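# Red snapper season at Lake Pondier... er, the Pondier coast: are we happy with the new split?

**tidewrack_57**

So the state finally posted the new recreational rules for the Pondier coast and I am thrilled! 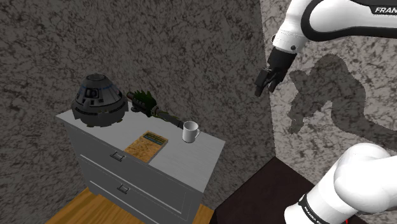
We get a split season this time, one stretch in early summer and a second one opening in August, with the bag limit staying at two fish. I've wanted this for years. My old logbook would sit shut from the minute the season closed, like the book on that pale grey dresser with the mug and the big space capsule for company, and now I'll get to write in it twice a year. The total is 46 days, up from 18, and private boats and charters finally get their own separate counts. Who's going out of Nondetti for the opener?

**gafftop**

Me, if the wind lets me! 46 days is great, but read the part about reporting. You have to log the trip in the app BEFORE you leave the dock, and again when you land. Forget the second one and the trip counts as open, and they can hold your permit.

**mulletrun**

Not sold on it. The August half is when it's blowing every afternoon and half of us have small boats. I'd take 30 straight days in June over this. It looks generous on paper, and the guys with the 35 footers will get all the good out of it.

**tidewrack_57**

Fair point on the wind, but last August I got out plenty by leaving at 5 a.m. and being back at the Olaniyan ramp by eleven. My boat is 19 feet, so not exactly a yacht, lol. And the fish were bigger!

**mulletrun**

You also live ten minutes from the ramp. I tow for two hours. I can't look at the flags in the morning and decide.

**reefdonkey**

Both of you should send that in as a comment. They took 3,974 of them on the draft and the separate charter count came straight out of those, so somebody is reading. The window for next year's rules opens in the fall.

What I like best is the descending device rule. One rigged and ready on every boat, no digging around in a locker for it. I've been using one on the Wastis wrecks for a few seasons and it's so satisfying to send a big one back down in good shape.

**gafftop**

Same! Does a weighted inverted hook count, or does it have to be the clamp kind?

**reefdonkey**

Either one, as long as it'll get the fish down and let go. Minimum weight is on page two of the rules.

**mulletrun**

OK, no argument from me on that part. I still want my June back.

**tidewrack_57**

Come out with me for one of the August mornings, leave the trailer at home. I've got a spare seat and way too much frozen squid.

**mulletrun**

Might take you up on that. What channel do you guys use out of Nondetti?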